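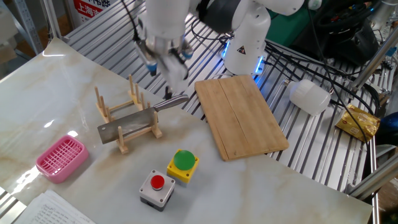

Okay, thread time, because I've spent the whole fall reading the mail between the Grukska Friendship Circle and the Plillotier Friendship Circle and I need to tell people about it! Two port towns, two countries that had signed a treaty and then mostly ignored each other, and a pile of letters about choirs, film reels and missing crates. I keep the two sides in my head like plates in a wooden dish rack, that pale kind with two rows of dowels: Grukska in the back row, Plillotier in the front, each letter leaning next to the one it answers. When there's a gap, somebody didn't write back, and the gaps are half the story.

Threads > Port Town Papers > Friendship Circles

Quick background. The treaty itself is short and dull. It's all borders and fishing, with one line near the end saying both sides will "encourage acquaintance between their peoples." That line is the only reason the circles existed. No budget attached, no office, nothing about who was supposed to do the encouraging.

So the foreign ministries did what ministries do and handed it down. Grukska got told to set up a circle since it had a harbor. Plillotier got told the same thing, from the other end, in a letter that spells Grukska wrong the whole way through.

The collection is 929 letters, if you go by the archive's own list. I go by it. I am not checking.

First thing that surprised me (and I've read plenty of this kind of stuff) is how fast they stop sounding official. The opening letters are all "the toiling citizens of our harbor greet the citizens of yours." By the next winter they're asking whether the other town has any decent sheet music, and could it please be sent flat this time and not folded.

The sheet music thing goes on for AGES. Folded, flat, folded again, flat but damp. There's a really stiff letter from Plillotier about a cantata that arrived with the alto part missing, and Grukska's answer is basically "we don't have altos."

Now the big event, the one the textbooks mention in half a sentence if they mention it at all: the traveling exhibition. Grukska was going to send 50 prints and a set of model boats to Plillotier on a steamer called the Moussa. Everybody was thrilled. Plillotier cleared out the upstairs room of its customs house for it.

The usual line is that the exhibition was a propaganda project cooked up in the capital. I believed that too. But the capital barely shows up in these letters until the very end, and when it does it's to ask what the shipping cost.

What does show up, over and over, is Buvimach. That was the state trading house, the outfit that sold timber and machine parts abroad. It controlled cargo space on the Moussa, and it wanted its own catalogs on display next to the prints. Timber prices, on the wall, beside the woodcuts.

Plillotier said no. Very politely, for three pages. Then Grukska said no as well, which took some nerve because Buvimach was on their own side and had a lot more friends upstairs than a choir did.

And then the letters stop for 13 weeks. Nothing in either row. I would give a lot to know what was said in person during those weeks, or over the telephone, but the archive doesn't have it and I don't think it ever did.

When they start up again, it's settled. The catalogs go on a table by the door, "for those who wish to consult them." The prints get the walls. I laughed out loud in the reading room and got a look.

The Moussa comes in late, the crates get held up at the dock over a stamp, and the model boats have snapped masts. Plillotier's shipwrights fix them before the opening and nobody tells Grukska until months later. That letter is so sweet, I can't do it justice here. They say they "took the liberty of correcting the rigging."

Grukska did not love the word "correcting." There's a reply. It has a diagram.

People keep asking me in the comments whether this counts as diplomacy. I think so? I mean, if you only count ambassadors and signatures then no, and plenty of good historians would stop there. But these folks were figuring out what each country could ask of the other, what was rude, what was a favor and who owed one. An ambassador does a lot of that too, with better lunches.

I do want to be careful, though. The people writing were picked. You didn't get to be secretary of a friendship circle in Grukska without someone looking you over first, and a few letters have lines that read like they were added for whoever was opening the mail. Same wording each time, dropped in after the greeting, and then right back to the altos.

Plillotier had its own version of this. Their police kept a file on the circle. I've only seen the cover sheet and the summary, and the summary complains that the meetings are long and mostly about music.

The end is kind of sad, so skip this post if you want. Relations cooled, the treaty came up for renewal, and the new text dropped the "acquaintance" line. It wasn't banned or anything. It just wasn't there anymore, so no one had a reason to pay postage.

The last letter from Grukska asks for the prints back. The last letter from Plillotier says of course, and asks which ship. That's where it ends. No ship is named. As far as I can tell the prints stayed put, and 2 of them are still hanging in the customs house stairwell with no label.

Somebody asked about the model boats. I don't know! I've looked. There's an inventory that says "boats, various, good condition," and it isn't dated, so it could be from before the trip or long after.

Also asked: can you read the letters online? Only the Plillotier side, and the scans are pretty dark. The Grukska side you have to go see. Bring a sweater, the reading room heat comes on whenever it feels like it.

Next up for me is the Buvimach side of things. They must have kept copies of the catalog argument, because a trading house keeps everything that has a price on it. I've put in the request and I'll add to this thread when the boxes come. If anybody has worked with their shipping ledgers, please message me, I can't make sense of the column headings.

Oh, and for the person who wanted the diagram of the rigging: yes, I copied it by hand, and yes, I'll post it once I've redrawn it so the ropes go to the right places. Grukska would never forgive me otherwise.

Contact | © Port Town Papers, 4 November 2023 | Back to top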